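# Widora Small Table Set

Data card and README, version 2
Last updated 15 February 2024

Hello, and welcome! If you've landed on this page you are probably either one of our partners at Fekedstead or somebody who found the download link and would like to know what is in the folder before giving up an evening to it. Either way, I'm glad you stopped by. I've tried to write this the way I'd tell it across a desk, so please forgive the length. The bits you need most are near the top.

## What's in the set

Widora is a collection of short demonstrations of small household chores done on a tabletop by a person holding a pair of hand-held grippers. The point of it is to give a learning system plenty of examples of people picking up, moving and putting down ordinary things, so that it can try the same moves on an arm later.

There are 787 demonstrations in this release. Of those, 400 were recorded in our first round at Wimcombe, and the rest came in after we had fixed the things that annoyed us in the first round (more on that below). We hold back 63 for testing. Please leave those alone while you are training - they are listed in the file called holdout.txt, and the loader skips them unless you tell it otherwise.

Each demonstration comes with:

- video from a head camera worn by the person doing the task
- the position of both grippers over time
- how far open each pair of jaws is
- a one-line description of the task in plain English
- a note on whether the person doing it was happy with the result

That last one is a judgment call and we know it. Vitória Mendes and I went back and forth over whether to include it at all, and in the end we kept it, as people who had tried the early copy kept asking for it.

## The tasks

We picked jobs that are dull for a person and surprisingly fussy for a machine. Round things going into shallow trays. Spoons being turned to face the same way. Lids, cloths, pegs, a little stack of cups. The task names are kept short and you'll find them in tasks.csv, with the wording the operator was given.

The tray tasks turned out to be my favorite, and I'll admit that I recorded more of them than my share. A ball in a tray looks like the easiest thing in the world until you try it with two fingers that can't feel anything! You have to come straight down, get a finger close beside the ball without nudging it, and then close gently. Beginners tend to chase it. We kept plenty of the chasing in, by the way, as long as the person got there in the end, and those are marked "recovered" in the notes column.

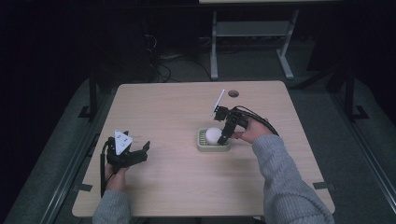 *Tray task, head camera view. Right gripper at the ball, left gripper waiting with its jaws open.*

Both grippers are recorded the whole time, even when one of them has nothing much to do. If you only care about one hand you can drop the other, but I'd gently suggest you try it with both first. Zulmira Fonseca trained a small model each way in October and found that the one-handed version was quicker to train but got muddled on any task where the hands trade places. Her notes are in the extras folder and they are a good read.

## How we recorded

The operator stands at the table, picks up both grippers and reads the task line out loud. (We don't ship the sound. Reading it aloud is simply the best way we've found to stop people from doing the previous task again out of habit.) Then they lift both grippers clear of the table, hold still for a moment, and begin. At the end they lift clear again and hold still once more. Those two still moments are what the trimming script looks for, so if a clip seems to start a touch early, that is why.

We asked people to move at a comfortable pace. Some of them are naturally brisk and some of them are me. We haven't sped up or slowed down anything.

Objects go back to a new starting spot between takes. In the first round we were lazy about this and the tray drifted toward the same comfortable place again and again. The second round is much better spread, and if you are short on time and can only use part of the set, use that part.

## Loading it

Unpack the archive, put the folder wherever you like, and point the loader at it:

 python load.py --root ./widora --split train

Clips are cut or padded to 3000 steps at the most. Very few come close to that. If you run low on memory, pass --short and it will skip the long ones and tell you which it skipped.

Times are in seconds from the start of the clip. Positions are in meters. Jaw opening goes from 0 (shut) to 1 (wide open), and it is scaled for each gripper on its own, so please don't compare a left value with a right value and expect them to agree perfectly.

## Things to watch out for

- Hands and sleeves are in view a lot of the time. A model that learns from the raw video may lean on them more than you'd like.
- The cables swing. In a handful of clips a cable passes in front of the object just as the jaws close, and those are tagged "occluded".
- Lighting is uneven from one clip to the next, and the far part of the room is often very dark.
- Every operator in this release is right-handed. We would dearly love to fix this.
- The head camera moves with the head, of course. People look away at odd moments, most often right after they let go of something.

## Please do and please don't

Use it for research, for teaching, for a weekend project. Change it, cut it up, mix it with your own recordings. We only ask that you mention Widora by name and tell us if you find a mistake. Please don't try to work out who the operators are. They agreed to share their hands and nothing else.

Marinho, our labeling tool, is kept in its own folder with its own README - a shorter one than this, you'll be relieved to hear.

Contact: the Widora desk, Wimcombe | © 2024 Widora project | Back to top

Comments (4)

**pell_k**
Thank you for leaving the fumbles in. Most sets I've used are so clean that my model has no idea what to do after a missed grasp. Is "recovered" used for the cloth tasks too, or only for trays?

**Vitória Mendes**
Hi pell_k! Trays, cups and pegs so far. I'm still going through the cloths, where it's harder to say what counts as a miss.

**tomsbench**
The --short flag skipped a clip for me without printing its name. Windows, fresh unpack. Happy to send the log.

**Zulmira Fonseca**
Yes please, tomsbench, send it to the desk and I'll take a look. I think I know which line it is.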